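Onia Tool Library - Frequently Asked Questions

Welcome, and thank you for stopping by! If you are new to borrowing tools, or new to Prusudis altogether, most of what people ask us at the counter is answered on this page. If yours isn't, please just call or come in. We like talking about drill bits more than is probably healthy.

How does a tool library work?

Very much like the kind with books. You join, you pick something out, you take it home, and you bring it back so the next person can use it. We have more than 955 items on the shelves, from tape measures and putty knives up to tile saws and a rather heavy floor sander that you will want a friend to help you carry.

Who can join?

Anyone 18 or older who lives or works in Prusudis. Bring a photo ID and something with your address on it, such as a utility bill or a lease. If you work in town but live elsewhere, a pay stub will do nicely.

What does it cost?

Membership is $53 a year for a household, and that covers everybody at your address who is old enough to borrow. There is no separate charge for hand tools or most power tools. You will pay for anything you use up, like sandpaper or saw blades, and we keep those at the counter at whatever they cost us. If the fee is hard to manage right now, tell us quietly and we will work something out - you won't be asked to fill in a long form.

How long can I keep a tool?

The usual loan is 9 days, which gives you a bit of breathing room if it rains or the primer takes forever to dry. You can renew once if there isn't a line for it. Carpet cleaners, the floor sander and the pressure washers go out for 3 days only, and in July even that can feel long to the folks waiting.

How do I reserve something?

We use an online booking system called Tritarex. Your login comes by email after you sign up, and it sometimes lands in the spam folder, so do look there before you worry. Type in the tool, choose your pickup date, and wait for the confirmation. You are also very welcome to phone us and let us do the typing.

Do you lend whole toolboxes, or only single tools?

Both! A filled toolbox is a lovely thing to borrow if you have just moved in and own one bent screwdriver. Our starter box has a hammer, two pairs of pliers, a level, an adjustable wrench and a set of screwdrivers. There is a packing list taped inside the lid, and we go through it with you when the box leaves and again when it comes home.

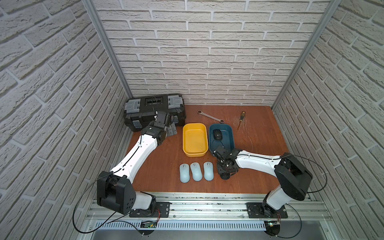 A black toolbox at the back left corner of a wooden tabletop.

When you set a box down at home, give it a flat, steady surface with enough space behind it for the lid to open all the way. Please don't store it in a damp basement or leave it in the bed of a truck overnight. Rust gets into the hinges first, and hinges are a nuisance to replace.

What if I break something?

Tell us, and please don't try to fix it yourself first. Tools wear out, and we don't charge for ordinary wear. If something was dropped off a ladder or run without oil, we may ask you to share the cost of the repair. If a tool starts to smell hot or sound wrong, unplug it and bring it back early. We will swap it if we have another.

Do I need to clean tools before I return them?

Yes please. A wipe with a dry rag is enough for most things. Garden tools should have the dirt knocked off, and paint sprayers need to be flushed right through (the instructions are in the case, and they are longer than you would like). There is a $5 cleaning charge for sprayers that come back clogged.

Can you show me how to use something?

Gladly, as long as it isn't our busiest hour, which tends to be just after we open at 10 in the morning. For table saws and chainsaws a short safety talk is required before your first loan. Plan to spend a little while with us.

Do you take donations?

We do, and we are grateful for them. Clean hand tools and working power tools are always useful. We can't take anything gas-powered, anything with a frayed cord, or old paint.

Where are you, and where do I park?

We are on Seyoum Street, in the low building behind the hardware store. Park in the back lot and use the side door, where there is a ramp and a cart you can borrow for heavy things. Please bring the cart back up to the door afterward.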